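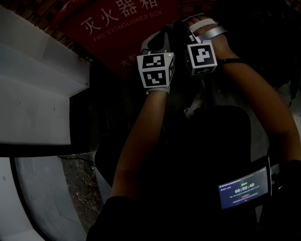
Section 16. Setting up marker clustering in Wotis

When a map page holds many locations, pins overlap at low zoom levels and visitors cannot select the one they want. Clustering replaces nearby pins with a single numbered circle. The circle splits as the visitor zooms in. Clustering is off by default on new map pages.

Before you start

You need an editor or owner login and at least one published location list. If your list came in through the Modmont import tool, finish the address check first. Locations with no coordinates are left out of clusters and do not appear in the cluster number.

Turn on clustering

1. Sign in and open Maps > Display.
2. Select the map page you want to change.
3. Under Pins, set Group nearby pins to On.
4. In Grouping distance, enter a value in pixels. The default is 18.
5. In Smallest group, enter the lowest number of pins that may form a circle. The lowest value accepted is 2.
6. Set Stop grouping at zoom to 16. Past this level every location has its own pin.
7. Click Save draft.

Note: Grouping distance is measured on the screen. The same value covers more ground when the map is zoomed out.

Set the circle style

1. Open the Style tab.
2. Choose a fill color and a number color. The Karkow theme sets both and locks the fields. To edit them, switch to the Plain theme.
3. Choose what a click on a circle does. Zoom in moves the map to fit the group. Show list opens the side panel with the names of the locations in that circle.
4. Click Save draft.

Caution: Changing the theme clears any custom pin icons on the page. Export the icon set before you switch.

Check and publish

1. Click Preview.
2. Zoom out until all locations are in view. Add the numbers on the circles to the count of single pins. The total must match the total shown on the Locations tab. In the Räsänen sample list, the total is 609.
3. Run a search and confirm that the circles update to show only the results.
4. Click Publish.

If circles show old numbers after publishing, open Maps > Tools and click Rebuild index. The map stays online during a rebuild. Do not edit the location list until the status reads Ready.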